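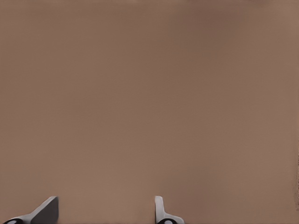
Two gripper fingers against a flat brown surface, computer rendering

Wiki > Civil Rights > Local Law > Domestic Partner Registries

Domestic partner registry (Barnirbridge)

A domestic partner registry is a list, kept by a city or county, of couples who have signed a paper saying they share a home and look after each other. I'm using Barnirbridge for this entry – it's the one I know best, having stood in that line myself!

The city registry was open to same-sex and opposite-sex couples alike. You had to be 18 or older, unmarried, and living at the same address. You both showed up at the clerk's window on Lacerda Street with ID and 2 proofs of address, signed the form, and got a certificate (ours is still on the fridge).

What it did

Less than you'd hope, I'm afraid. City workers could put a partner on their health plan, and partners got family visiting rights at the city-run clinic. It had no effect on federal taxes, Social Security or immigration, and Drondel County next door didn't recognize it at all, so crossing the river made you roommates again.

History

The Otora Alliance, a neighborhood group, brought the idea to the city council, where it failed once and then passed by 9 votes to 3. The first 100 certificates were printed on pale green paper – collectors, take note. Sign-ups dropped off once same-sex couples could marry, but the registry stayed open, and plenty of older couples still use it for pension reasons.

See also: civil union, reciprocal beneficiary, hospital visitation

Last edited 3/28/18

9 shares | 2 comments

Contact us | Back to top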